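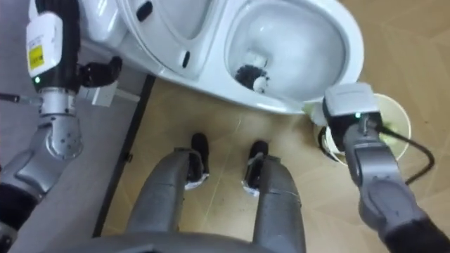 What stopped the right arm during the bathroom cleaning runs?

A loss of grip force feedback on the right gripper, traced to the connector where the external cable enters the gripper housing.

Progress report, bathroom cleaning task
Prepared by: Fiorella Cirillo
For: Raffaele Rinaldi, Wernwood
Date: Aug 6, 2023

Status

The brush task is on hold in autonomous mode. Supervised runs continue at reduced arm speed. All other work under the Plostska grant is on plan except as noted under Schedule.

Work completed

The team logged 172 brush runs in the Colombo test bathroom in this reporting period. A run starts with the robot standing in front of the toilet and ends with the brush back in its holder. The right arm does the scrubbing.

Description of the fault

In 6 of the 172 runs the right gripper reported zero force while it was closed on the brush handle. The controller read this as a dropped brush and commanded a regrasp. The gripper opened with the brush head still in the bowl. In four of those runs the handle came to rest on the rim and the operator ended the run. In the other two the gripper closed again off center, and the arm went on to push the brush against the bowl with no working force limit.

The second of these two is treated as a safety matter. The arm kept pushing for seven seconds before the operator pressed the stop. The reaction load moved the robot backward on the tile and the balance controller took a recovery step. There was no fall and no injury. The bowl was inspected afterward and no cracks were found. The operator was outside the marked zone, as the procedure requires.

The indicator light on the gripper stayed green in all six runs. It shows power and bus status only and does not report the state of the force sensor. Operators had been using it as a general health light, and the manual we wrote did not tell them otherwise. The manual has been corrected.

Cause

Bench tests at Brola reproduced the dropout on the second day. With the wrist rolled inward past its normal scrubbing angle, the cable loop pulls sideways on the connector and the sensor line opens for a short time. Power and data on the same connector are not affected. The left gripper was put through the same test and did not show the fault -- its wrist does not reach that angle in this task, so the result says little about long-term wear.

Water entry was checked first and ruled out. The connector was clean, with no corrosion on the pins.

Corrective actions

1. Strain relief clamp added to the right gripper cable. Done.
2. Wrist roll limited in software for the brush task. Done.
3. Zero force with the fingers closed now triggers a hold and an operator alert. Regrasp is blocked until the operator clears it. Done, tested on the bench only.
4. Independent limit on arm joint torque during bowl contact. In progress. Autonomous runs will not restart before this is in place.
5. Replacement connector with a locking collar. On order from the Brola supplier, no ship date confirmed.

Schedule

The hold costs two weeks on the bathroom milestone. The sink and mirror tasks do not use the affected wrist range and have been moved forward to fill the gap. No change to the end date is requested at this time.

Budget

Clamp and connector costs are covered by the spares line. Bench time at Brola was not planned and will be charged to contingency.

Decision needed from Wernwood

Please confirm whether supervised runs may continue in the Colombo bathroom with the present connector and the new clamp, or whether all brush work should wait for item 5. The run logs and the stop record are in the project folder under August.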